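Setting up your local council alerts in Listilia

I put this section together after my neighbor Folasade Mohammed called me three times in one evening trying to find out when the zoning vote was. If you already have an account, skip to step 3.

1. Go to the Listilia sign-up page and type in your email and home address. Use the address where you're registered to vote, even if your mail goes somewhere else. I used my P.O. box the first time and got 40 alerts for a district I've never lived in!

2. Open the confirmation email and click the link. It expires after 9 hours, so don't leave it overnight like I did.

3. Pick your bodies. Listilia calls every council, board and commission a "body" (I know, I know). I follow five of them, and that's plenty for me.

Note: The Gurari water board is listed under County, though it meets at city hall. Bello Uzor and I both hunted for it under City for ages.

4. Choose how often you want to hear from it. Daily is a lot. I have mine on weekly, with a same-day alert switched on for anything marked "public comment" – those are the meetings where you get your three minutes at the microphone.

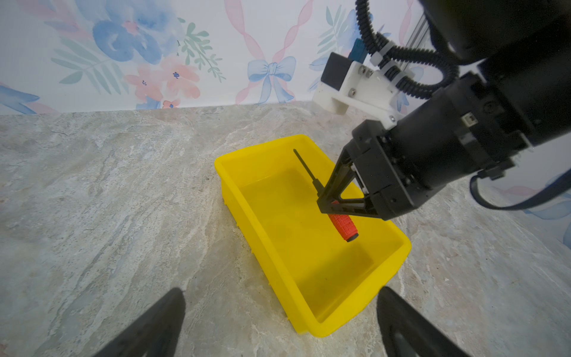 5. Add your keywords. Mine are "sidewalk," "rezoning" and "Skonier," that last one being the avenue I live on. Put quotation marks around anything longer than one word or you'll get every item with "street" in it.

Caution: Deleting a keyword also deletes the saved agendas that go with it. Download the ones you want first. I lost everything from January this way and had to ask the clerk's office for copies.

6. Send yourself a test alert from the Settings page. If it hasn't shown up after about 5 minutes, look in your spam folder and mark the sender as safe.

Menu names checked 11/5/18. If yours look different, write to me or to Nkechi Lawal and we'll fix the steps.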